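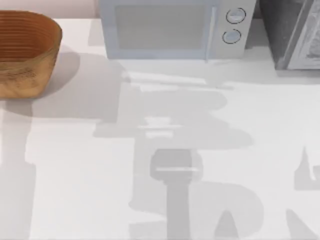 Collex Art Hanging Rail – Starter Set

Item no. 506
In stock – ships in two to three working days

The Collex rail lets you hang framed pictures from a track fixed near the ceiling, so you can move or swap them without putting new holes in the wall. It suits prints, watercolors, photographs and most oils up to medium size. Many buyers use it in a hallway or a study where the pictures change a few times a year.

The rail is aluminum and comes in white or plain silver. It can be painted with ordinary wall paint after a light sanding. Once it is up, the cords slide along the channel and can be added or taken off at any point. There is no need to unhook the pictures on either side.

What's in the box

Two rail lengths
One joining piece
Two end caps
Four clear cords
Four locking hooks
Wall clips, screws and plugs
Printed instructions

Choosing a cord

The clear cord in the set is hard to see from across a room and is the usual choice for prints behind acrylic. For older frames with real glass, or anything with a deep gilt molding, we suggest the Moro steel cable. It is sold separately and fits the same channel. Moro hooks and Collex hooks both grip either cord.

Each clear cord with its hook holds up to 11 pounds. Each Moro cable holds up to 17 pounds. Use two cords on any picture wider than it is tall, one near each side of the frame. Two cords also keep a picture from tipping when a door is shut hard.

Weigh the picture before you order. Bathroom scales work well enough – stand on them with and without the frame and take the difference. Old frames are often heavier than they look, and plaster ornament adds a good deal.

Fitting

Clips go up first, then the rail snaps over them. You will need a drill, a level, a pencil and a small screwdriver. The plugs supplied are for brick and solid plaster. For drywall, fix into the studs or buy the drywall anchor pack. Rails can be cut with a fine hacksaw. File the cut end before fitting the cap.

Leave a small gap below the ceiling so the cords can be dropped in from above. The instruction sheet has a paper template for this.

Not suitable for

Mirrors
Unframed canvases with no hanging hardware
Textured ceilings where the rail would touch the finish
Outdoor use

Goes with

Moro steel cable, pack of two
Osman picture light, clip-on, warm white
Osman felt bumpers, sheet
Collex corner piece, inside or outside
Drywall anchor pack

The Osman light clips to the rail and runs on a rechargeable battery. It is meant for small and medium pictures. Watercolors and old prints should not be lit for long periods with any lamp, and the light has a timer for that reason.

Delivery and returns

Rails are sent in a stiff cardboard tube by parcel carrier. Orders over $225 ship free. Unused sets can be returned to Plosik in the original tube. Cut or painted rails cannot be taken back, but unopened cords and hooks from the same order can.

Spare hooks, clips and end caps are listed under Parts.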